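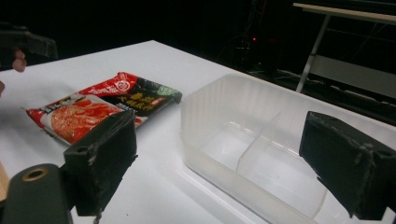
Fixing clear-container misses in Melto

Quick one. If your depth filter drops frosted or see-through boxes, the planner thinks the table is free there and plans right through them. Shiny pouches are the other headache: glare punches holes in the depth. Same fix for both, mostly.

You need Melto running, Stubbs for playback, and one recorded episode with a clear box in it.

1. Open the episode in Stubbs. Turn off hole filling. Yes, off. It smears the table depth over the box walls.

2. Run the color mask first, depth second. In the config:

mask_first: true
min_blob: 540

Lower than that and you get specks from pouch glare.

3. Grow the box mask by 2 pixels. Don't skip this, the rim is where fingers hit.

4. Divider inside the box? Treat each compartment as its own place target. One big target and the planner will happily aim at the divider.

5. Crop your own fingers out. Black fingers on a dark background are ok, but over a white table thier outline gets picked up as an object. Load the finger mask for your gripper, not the default one.

6. Cap planner samples at 2000. More just eats time.

7. Replay the whole thing. Box outline should hold steady with the fingers overlapping it. If it flickers, go back to step 3 and add a pixel.

Still losing the far wall? Check exposure, white tables blow out fast. Drop it a notch and re-record, no config will save that one.

Config changed in May so older files wont load, run the converter first.

Touran Daneshvar

Related
Finger masks for worn grippers
Setting up Stubbs playback on Makcombe
Place targets in divided boxes
Grereretti planner: timeouts and retries

Contact | © 2021 Melto docs | Back to top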